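Bench Assembler, Storage Hardware
Dovhaniuk – Assembly and Returns
Full time, permanent

Dovhaniuk prepares, checks and repacks computer storage hardware for offices, clinics and schools. We receive drives and the caddies that hold them, put them together, test them, and send them out ready to slide into a server. We also take old units back, pull the drives, and sort the parts for reuse.

We are looking for a bench assembler to join the day shift at our Gosovik building. You will report to the shift lead and work with a team of 13.

About the work

Most of the job is done at a bench. A unit comes in with a work order. You check the label against the order, fit the drive into its caddy, make sure the screws sit flush, and move the finished piece to the test rack. On returns, you do the same steps in the other direction.

The parts are small and some of them are easy to damage. Connectors bend, latches snap if they are forced, and a drive that gets knocked on a hard surface has to be set aside for a full check. We would much sooner have someone who handles 40 units with care than someone who rushes through a full cart.

We use gray trays and boards with raised holders to keep parts in position while they are worked on. Each part has its own place, and learning the layouts is the first thing you will do here. The caddies come in several types. The blue plastic ones are the most common on our returns line, so you will get to know those quickly.

What you will do

Read work orders and match them to the labels on the parts.
Fit hard disk drives into caddies and remove them.
Check plastic parts for cracks, worn latches and missing screws.
Place parts in the correct holder and keep the work area clear.
Run the standard test and record the result on the order sheet.
Set aside anything that fails and write down why.
Pack finished units in antistatic bags and load them into shipping cartons.
Help with stock counts at the end of each month.

Parts you will handle

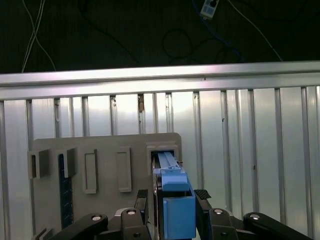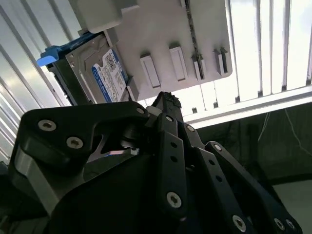

Blue plastic and gray holding fixtures, as used on the returns line.

What we need from you

Steady hands and good close-up eyesight, with glasses or contacts if you wear them. Label text on drives can be very small. Magnifiers are available at every bench.

Patience with repeated work. The order of steps does not change much from one day to the next.

The ability to read and write English well enough to follow a work order and leave a clear note for the next shift.

Basic computer skills. You will use a scanner and a simple stock program called Kusta. We teach you how to use it.

The ability to lift a full carton from the cart to the packing table. Carts and a lift table are provided for heavier loads.

A high school diploma or equivalent is preferred. If you do not have one but have done bench, repair or warehouse work, please apply and tell us about it.

Helpful but not required

Experience with computer repair, electronics assembly or server rooms.
Knowledge of static-safe handling.
Forklift or pallet jack training.

Training

The first 2 weeks are paid training. You will spend the first part of it on practice units that are not going to a customer, learning how the caddies open and close and how each drive is seated. After that you move to live orders next to an experienced assembler. At 4 weeks we sit down with you and go over your work sheets together.

To be signed off for solo work, you need to pass 97 percent of your units at final inspection over one full week. Most people get there in their first or second try. There is no penalty for needing longer – we extend the paired work until you are ready.

Hours and location

The shift runs from 7:00 a.m. to 3:30 p.m. with a half-hour unpaid lunch and two paid breaks. Overtime is offered in January, when many customers replace their equipment, and it is always voluntary.

The Gosovik building has free parking and a bus stop at the front gate. There is a lunch room with a refrigerator and microwaves. Lockers are assigned on your first day.

Pay and benefits

Hourly pay, with a raise when you are signed off for solo work.
Health and dental coverage after the first full month.
Paid vacation and sick days from the start.
Safety shoes, gloves and static-safe smock provided.

Staff who want to move on from the bench can apply for openings in testing, shipping or at our sister company Gernasero, which handles data center installations. Internal applicants are considered first.

How to apply

Send a resume or a short letter to the Dovhaniuk hiring office, or pick up a paper form at the front desk in Gosovik between 9:00 a.m. and 4:00 p.m. Please say which job you are applying for and when you could start.

Applicants we would like to meet will be invited for a visit of one hour. It includes a short interview, a walk through the work area, and a hands-on exercise in which you fit and remove a drive. You do not need to prepare for the exercise or bring any tools.

If you need an adjustment for the visit or for the job itself – a different chair height, larger print, more time for the exercise – let us know when you apply and we will arrange it.

Applications stay open until the position is filled.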